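Forums > Kitchen & Table > Dinnerware
June, posted by hermanoei

Widodness plates: are the gray lines wear or glaze?

hermanoei
Bought 5 of the big white ones with the dark rim, 49 bucks for the lot. Seller swears the fine lines running out from the middle are part of the finish. I don't buy it. Sure looks like knife marks to me. 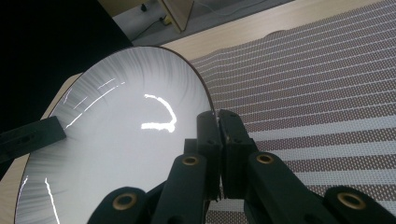
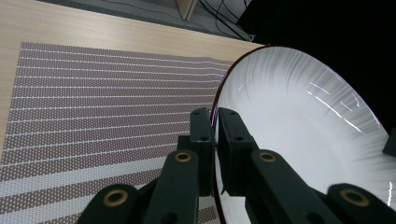

I've had Trernley plates go gray in 2 years, so I'm not taking a seller's word.

rimshot27
Knife marks go every which way. Those fan out evenly — that's glaze.

Vulturano
Maybe. Or somebody scrubbed them hard. Try a cleaning paste on one before you decide.

rimshot27
Paste on a shiny glaze? No thanks.

hermanoei
One plate gets the paste. I expect nothing.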